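Vellport Reports First Results of Bag Reduction Effort

December 6, 2019

Retail customers in Vellport took home 413 fewer cases of single-use bags in August than in the same month a year earlier, according to the city's Office of Waste Services. Kamol Inthanon, who directs the office, discussed the results and the steps planned for the coming year.

"The larger stores moved first," Inthanon said. "What we had not expected was how quickly the corner shops on Howells Street would follow." Of the businesses contacted by the office, 141 have agreed to ask customers whether they want a bag before packing one.

The office has handed out 2,000 cloth bags through branch libraries. Inthanon said a second order is under review.

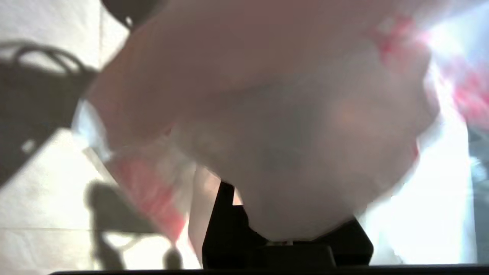
A thin white plastic bag with red printing.

Film plastic remains a concern at the sorting plant, where it wraps around the rollers. "Our crews stop the line to cut it out by hand," Inthanon said. "Residents should keep it out of the blue carts and use the store drop-off bins." New bins will be placed at the Imau and Tramska transit stops next spring.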